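Kirnen college football passing table

Play-level passing records for small-school programs, compiled from box scores by Zekesow. The main file has 3,531 rows, one per team per game. Treat it as a rough draft of the truth.

What I don't trust

Sacks are the worst column. Some schools charge them to rushing, some to passing, and a few seem to switch in October. Yards after catch is mostly guesswork and I'd drop it.

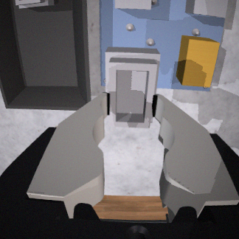

One user of the table objected that sack yards can be backed out of the team totals, so the column should stay. Maybe — but only where the totals add up, and in 1,689 rows they don't.

Completion rate holds up better. Attempts under 200 for a season are left in, so filter them yourself before ranking anybody.
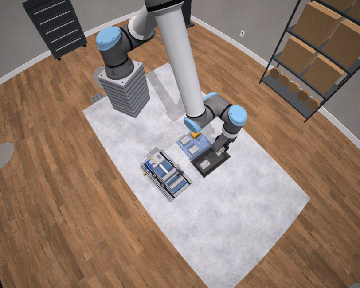 Files

games.csv: the main table
teams.csv: school names, with old spellings
fixes.csv: 600 hand corrections, unreviewed

Known gaps

Overtime is folded into the fourth quarter. Forfeits show up as zeros. The Pernedetti merge dropped neutral-site flags and I haven't put them back.

License

Free to reuse. Please don't call it official.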